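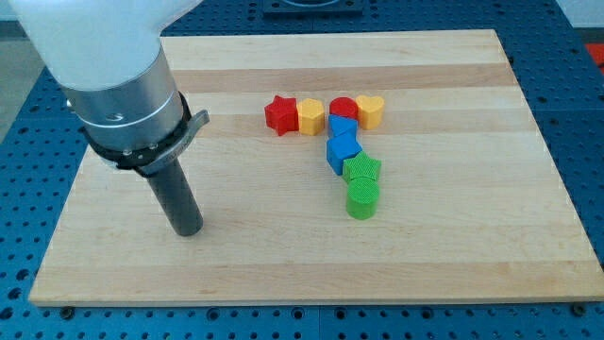

Right, a few of you asked how I'm getting on with the Skadent push-rod kit, so pour yourself something and I'll go through it properly. I've had it in the workshop at Rellville since October and I have opinions, most of them kind ones.

For anyone new, the kit is a clamp-on collar, the rod itself and a licence for their tabletop pushing software. No fingers to open or close, no air line, very little to break. You type what you'd like moved and the arm nudges it there — slowly at first, then quicker as you get braver with the settings.

It was 139 with postage, from Jang, who were lovely about my getting the flange size wrong the first time. They swapped the collar without a grumble and even put in spare screws. I do wish more suppliers answered the phone like that.

Fitting took me 10 minutes, and most of that was me looking for the right hex key (it was in my pocket, of course). The collar does up with a little clamp lever, so you can have it off again before the kettle boils.

The blocks I use are the sort any toddler would recognise, stars and hearts and cylinders and so on. Mine go on a maple board, which I'd recommend over bare table if yours is full of holes like ours. Small blocks catch on an edge and then you spend the afternoon blaming the software.
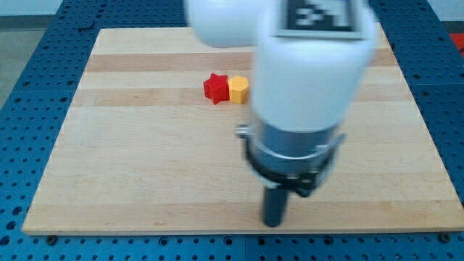 Now, the speed setting. The manual suggests leaving it at 2 and I'd say listen to the manual for your first week. I went straight up to the top like a fool and learned a lot about how far a star can travel.

Typed instructions are where I've been happiest. I ran 62 of them over the month, things like "put the red star next to the yellow one", and it coped well with plain, chatty wording. It's weaker on "a bit further", and to be fair so am I.

Grumbles: the calibration page is fiddly, the PDF is in tiny print, and rods should come in more than one length. Lino Messina over at Proltton has the same kit and says his calibration drifts if he leaves it overnight. Mine hasn't, but I do redo it most mornings with my tea.

Would I buy it again? Yes, I think I would — for teaching especially. If you've got one and you've found a decent setting for round pieces, please do tell me, mine keep rolling off to one side of the rod.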